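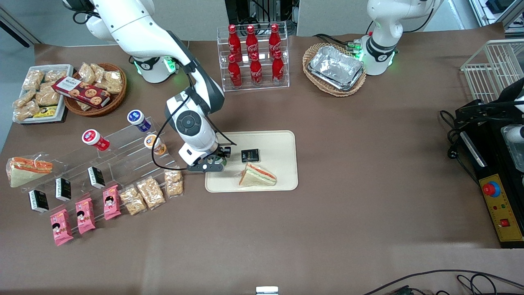 4. Connecting the Nereck Delay to an Effects Loop

The Nereck may be placed directly in front of an amplifier or in the amplifier's effects loop. The loop is recommended when distortion is produced by the amplifier's preamp section.

4.1 Before You Begin

Turn the amplifier's master volume to zero and switch the amplifier to standby. Two shielded instrument cables are required. Speaker cables must not be used.

CAUTION: Never connect the speaker output of an amplifier to any jack on the Nereck. Doing so will damage the pedal and may damage the amplifier.

4.2 Procedure

1. Connect the amplifier's SEND jack to the INPUT jack of the Nereck.
2. Connect the OUTPUT jack of the Nereck to the amplifier's RETURN jack.
3. Set the LEVEL switch on the rear panel to LINE. For loops that operate at instrument level, select INST.
4. Connect the Blöndal power supply and wait for the status light to stop flashing.
5. Set MIX and REPEATS to minimum.
6. Take the amplifier out of standby and raise the master volume slowly.
7. Play a single note and turn MIX clockwise until the delayed signal is heard.

Note: In a parallel loop, set MIX fully clockwise and adjust the blend at the amplifier.

4.3 MIDI Control

Presets 1 through 127 can be recalled by program change messages. The factory setting is MIDI channel 2. To select another channel, hold the TAP switch while connecting power, then turn TIME to the desired channel, up to 16. Press TAP once to store the setting.

If no message is received within 30 seconds, the pedal leaves setup mode and the previous channel is kept.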